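Wasoncombe Toy and Puzzle Library - Your Questions Answered

Do I have to live in Wasoncombe to join?
Not at all! Plenty of our families come over from Plando, and you're just as welcome if you're further afield, so long as you can get things back to us on time.

What does it cost?
Membership is £18 a year, and that covers everyone in the household, grandparents included. You can have 2 items out at once, or three over the Christmas break.

How many things do you have?
Roughly 1,000 at the last count, of which 500 are jigsaws (we do love a jigsaw). The list is pinned up by the door and we update it every March.
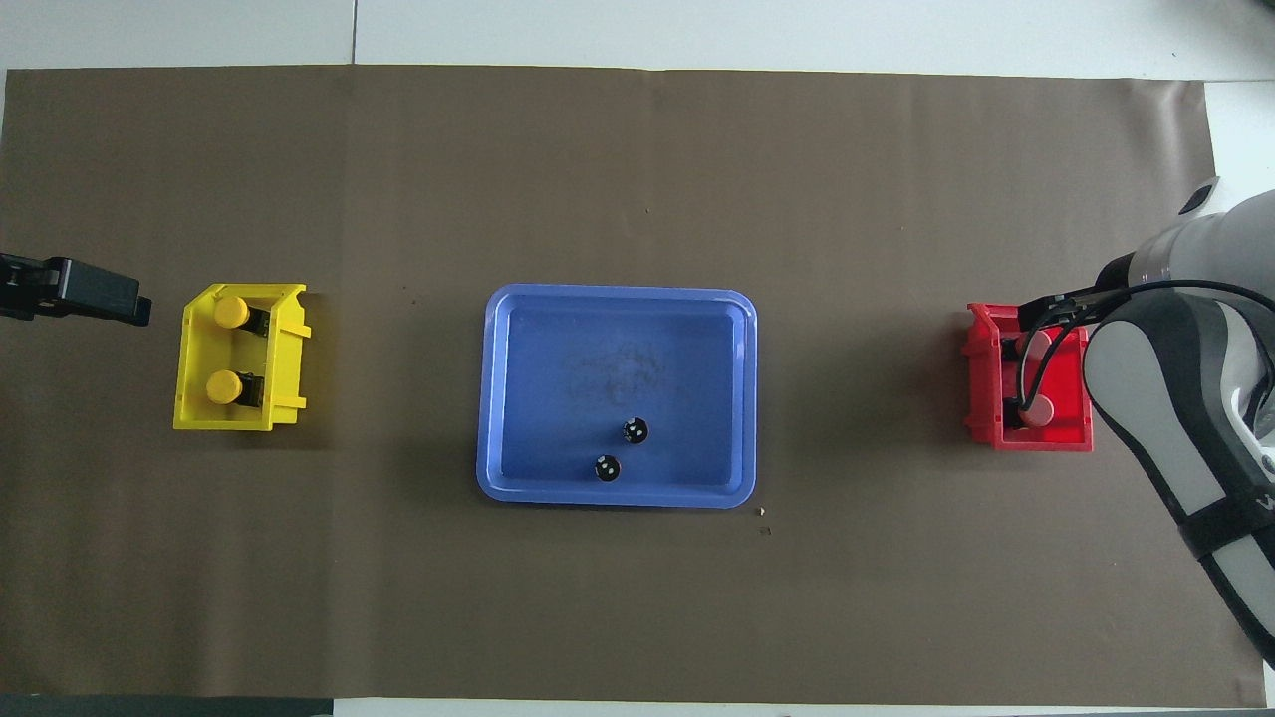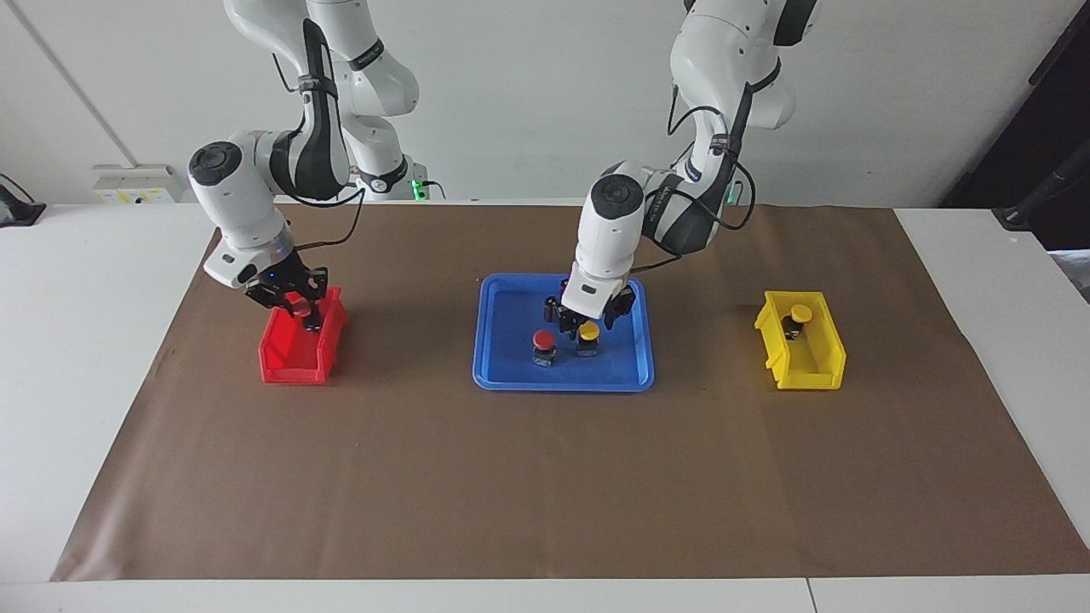 How should I pack things up when I bring them back?
Please pop small pieces in the drawstring bag they came in, and check under the sofa first - you'd be amazed how many of our missing bits have been living there. If you're sorting a big set at home, it helps enormously to spread brown paper over the table and stand a few bins on it, a red one and a yellow one say, so each kind of piece has its own place. Then tip each lot into its bag and tie it up well.

What if we lose a piece?
Don't fret, it happens to all of us. Just tell us when you return it and we'll pop a note in the box. We only charge if a whole set goes astray.

Can I donate toys?
Yes please, if they're clean and complete. We can't take anything with a plug, I'm afraid.

When is the last day for Christmas loans?
Fri 5 December, at the Grornari Hall as usual.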